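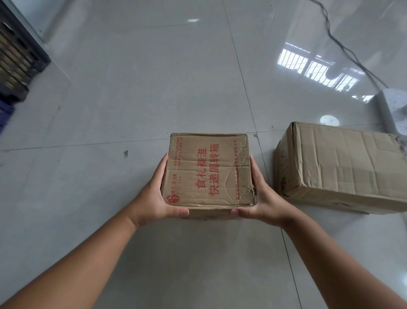 The Prulura Home Bar Practice Kit

6 December 2023
By Macarena Cifuentes

I put this kit together for people who have signed up for a bartending class and want something to practice with at home, and for people who are already behind a bar and a bit embarrassed about their free pour. I was the second kind for a long time! I worked my first two years in places where everything came out of a gun or a bottle with a measured spout, and then I got hired at a cocktail bar and had to learn to count in my head while a guest told me all about his divorce. I practiced in my kitchen with water and a pasta jar. It worked, sort of, but I'd have loved a proper set.

So, what you get. There are 13 pieces in the kit. The big ones are a two-part weighted shaking tin (we call ours the Ollitz, it's the same tin we sell on its own), a mixing glass, a long bar spoon, a Hawthorne strainer, a fine strainer and a double jigger. Then there's a muddler, a peeler, three pour spouts, a bar mat, and the pour test card, and the card is the piece I'm fussiest about. It's a laminated sheet you stand behind a clear glass, with lines printed for a short pour, a full pour and a double. You pour with your spout, you look at the lines, you groan, you tip it back in the bottle and you go again.

The Ollitz tin first, because it's what people ask me about most. Both halves are stainless steel and both are weighted at the base. I like a weighted tin for beginners since it sits still when you're building a drink in it, and the seal is easier to feel. The seal does take a week or two to break in your hands (not in the tin, in your hands, you have to learn where to hit it). Smack it with the heel of your palm where the two rims start to pull apart, a little off to the side of where they touch. If you're hitting it on the counter, please stop. You'll dent the rim and then it will leak forever and you'll write to me.

The mixing glass is thick and has a small lip. It's a little heavier than some people want. I went back and forth on this and kept the heavy one, as I kept knocking over the lighter sample when I stirred. It doesn't like going from the freezer to hot dishwater, so let it warm up on the counter first.

The jigger is the tall skinny kind, with lines etched inside for the smaller measures. Tall jiggers are more accurate than squat ones, and they're also easier to tip over when you're in a rush. I've made my peace with it. If you learned on a squat one and can't stand the tall one, the Agbeko jigger is squat and has the same lines, and you can swap it in at no charge. Just put a note on your order.

Now the pour spouts. All three are the plain metal kind with a rubber collar, and they fit most standard bottles. They don't fit a few of the fancy wide-neck ones, so rinse out a regular bottle, fill it with water and keep it for practice. Soak the spouts in warm water after you've used anything sugary. I mean it, liqueur dries in there like glue and your count will be off before you know why.

There's a small booklet in there too, 40 pages, written by me at my kitchen table. It has a page for each drill and some blank ones at the back for keeping score. The drills go from very easy (four-count pour, same bottle, same glass, ten times) up to building a round of four drinks in the right order without stopping to think. Most of them take 7 minutes if you don't get distracted. I'd do one a day before I'd do ten on your day off, your wrist will thank you.

Things that aren't in the kit: glassware, ice molds, a cutting board and a knife. I left those out to keep the price down, and I figure you own a knife. If you want glasses to go with it, the Punard coupes are my favorites, and they survive being stacked by a tired person at closing time.

A question I get a lot is whether this replaces a class. No, please take a class if you can! Somebody standing next to you will catch your bad grip in ten seconds, and a booklet can't do that. The kit is for the days in between, when you've been shown the right way to do it and you need to repeat it until it's boring.

Care is simple. Wash everything by hand, dry the strainers right away so the springs don't spot, and oil the muddler every so often with food-safe mineral oil. The mat can go on the top rack of the dishwasher.

We made 264 kits in this batch and the next one will be ready in February. Schools and bars can order in bulk, and if you're buying for a whole class I'll leave out the extra peelers and take a little off each kit. Returns are fine within the month as long as the pieces haven't been used with anything stickier than water. Spare springs, spouts and test cards are sold separately, so if you lose one you don't need a whole new kit. Write to me if you can't find the part you need and I'll dig through the shelves.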